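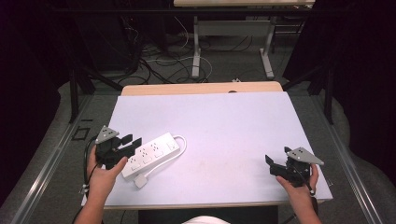 Fig. 1. Demonstration station with both hand-held grippers and the power strip used in the cord task.

Why our unplugging policy failed, and why we don't fully believe our own explanation
Final project report, Applied Automation Lab, Kollstead
Submitted Friday, June 11, 2021

1. Summary

Our group was asked to teach a two-armed robot to handle a power strip and its cord by recording people doing the job with hand-held grippers. The short version of the result is that the robot closed its left jaws on the cord instead of the strip, pulled, and kept pulling after it should have stopped. The fault was logged as "operator data quality." We think that label is too convenient and this report tries to say why.

2. Setup

The demonstrator holds one gripper in each hand. The left one steadies the strip and the right one goes for the plug. Each gripper has a perforated plate on top and a cable. The same jaws are fitted to the arms at playback, so in theory what the hand does the arm can do.

We recorded 61 demonstrations. The Cusmont handbook, which our course follows, suggests 30 for a task of this size. We took double the advice and it did not help, which should have told us something earlier than it did.

The strip was never connected to power at any point, in recording or playback.

3. What went wrong

On the first day of playback the policy looked fine for short stretches. The arms came in at sensible heights and the jaws opened at the right time. Then in three runs in a row the left arm drifted to the place where the cord leaves the strip and closed there. The right arm had already taken the plug. Both arms moved apart. The force limit was supposed to halt them and did not, and one of us hit the stop button. By then the outer jacket of the cord had split near the plug. We threw that strip away.

Nobody was hurt. But we had been told the force limit was a safety feature, and two of us were standing closer than we would have otherwise.

4. The official explanation

The first review said our demonstrations were inconsistent: different people put the strip down at different angles and looped the cord differently. This is true. It was also in the assignment, which asked for "natural variation." You can't ask for variation and then blame it.

5. What we found

a) The force limit was set in the Trirnside controller's configuration file, but the playback script loaded an older copy from March in which the limit was commented out. We found this by comparing the two files, which took ten minutes. It had not been done in the first review.

b) The cord and the strip are both white, and so is most of what is under them. We suspect the policy was not telling them apart very well. We can't prove this. We ran a few trials with dark tape on the cord and the left arm behaved better, but we only had one afternoon and would not bet on it.

c) The jaw width readings from the left gripper lagged the video by over 3 frames in some recordings. When we shook the cable at the connector the lag got worse. A loose cable would explain some bad closes. It does not explain why they all happened at the same end of the strip.

6. What we changed

The playback script now refuses to start if the force limit is missing. The left cable has been replaced. We did not retrain on corrected data, so we make no claim that the task works now. An earlier draft said the system was "ready for use" and we took that out.

7. Recommendations

Test the force limit by hand before every session, with something soft between the jaws. Do not accept "bad data" as a cause until somebody has checked the config. Use a strip and cord of different colors, or admit that the task is harder than the handbook says.

Comments

gridlock_tam: The commented-out limit bit our section too. We assumed it was us.

Sepúlveda Lab desk: Old March file has been removed from the shared drive. Please pull again before your next run.

wrenchnotes: Did the tape trials use the new cable or the old one? If new, I don't see how you separate b from c.

Related reports
Drawer opening with one arm: final report
Calibrating hand-held grippers on the Trirnside controller
Cable routing on a flat board, second attempt
Stop button placement in the Kollstead lab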